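**Plastic wine glasses, two seasons in**

I bought these from Telwood in March to replace the real glasses we kept losing on the patio. They come in mixed colors and have the shape of a regular wine glass, with a bowl, a stem and a round foot. I have used them for 6 months, mostly outdoors.

The good part first. They have been dropped on concrete more than once and none has cracked. The colors are strong enough that people remember which glass is theirs, so I no longer bother with charms or tape. They weigh very little and a full set goes in a tote bag with room for the food.

The weight is also the main problem. An empty one goes over easily if you brush it with a sleeve, and a breeze will do it too. With some wine in the bowl they are steadier. On grass I set them on a tray.

Washing is simple. I do them by hand in warm water because the top rack left a cloudy ring on 2 of them. The ring came off with baking soda. Red wine has not stained mine. Orange soda left a smell that took a couple of washes to clear.

They don't stack because of the stems, so they take up as much shelf space as glass ones. I looked at the Drastano tumblers, which do stack, but I wanted stems. The listing had 1,295 reviews when I ordered, and the complaints were mostly about tipping, which I agree with.
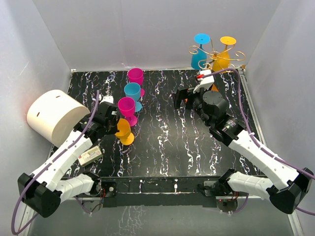
*Magenta, light blue and orange-yellow on the marbled black top. The orange-yellow one is on its side.*

**Pros:** light, easy to tell apart, hold up to drops

**Cons:** tip when empty, don't stack, better washed by hand

Four stars. I would buy them again for outdoor use. For the dinner table I still use glass.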